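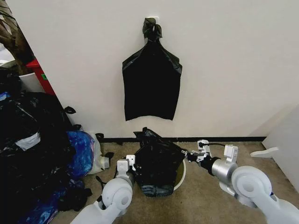 Teil 1: Begrüßung (Folien 1 bis 4)

Kurz warten, bis die Letzten sitzen. Vorstellen, Namen langsam sagen. Thema: Karamell kochen, ohne hinterher einen Topf zu kaufen.

Mein erster Versuch: 228 Gramm Zucker, ein dünner Topf, ein Telefonat. Pause für Lacher. Kommt keiner, trotzdem weiter.

Trockene Methode erklären: Zucker in einer Schicht in den Topf, mittlere Hitze, Finger vom Löffel. Wer rührt, bekommt Klumpen und schiebt es auf den Herd.

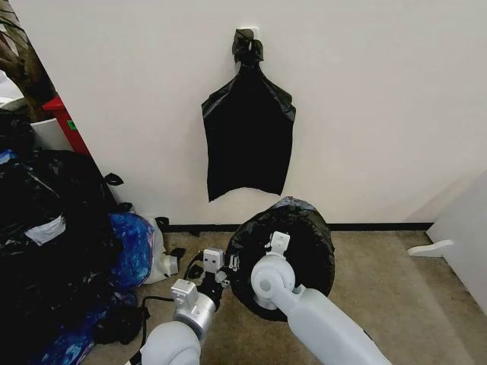
Schwarzer Beutel am Wandhaken.

Teil 2: Butter und Sahne

Sahne vorher anwärmen. Kalte Sahne in heißem Karamell ist ein Vulkan im Kleinformat - Zlata Koval hat mir ihre Küchendecke gezeigt, sie möchte nicht darüber reden. Butter in Stücken, Topf vom Herd, dann erst das Salz.

Farbe: Bernstein. Dunkler schmeckt erwachsener, noch dunkler schmeckt nach Aschenbecher. Dazwischen liegen wenige Sekunden, also bitte nicht gerade jetzt die Post holen.

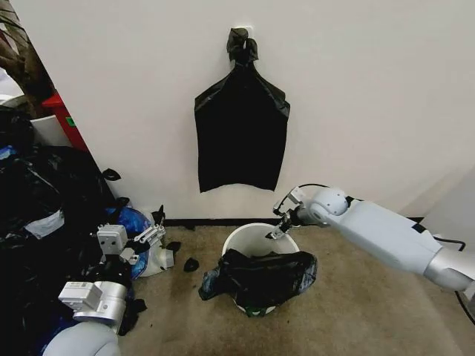 Was tun, wenn der Karamell kristallisiert?
Einen Schuss Wasser zugeben, bei kleiner Hitze alles wieder auflösen und noch einmal von vorn kochen.

Falls jemand nach Thermometern fragt: auf Emiko Fujimoto verweisen, die besitzt 6 und traut keinem.

Teil 3: Verkostung

Schälchen herumgeben, Löffel nicht vergessen (letztes Mal in Skisska vergessen, es wurde unwürdig).
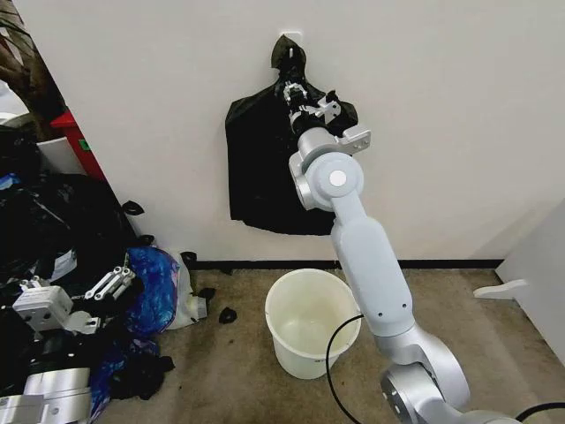 Greifer am oberen Ende des Beutels.

Zum Topf: heißes Wasser hinein, aufkochen, ausgießen. Kein Schaber, keine Stahlwolle. Rezeptblätter liegen am Ausgang, der Tippfehler bei der Sahne ist bekannt. Fragen bis zur Kaffeepause.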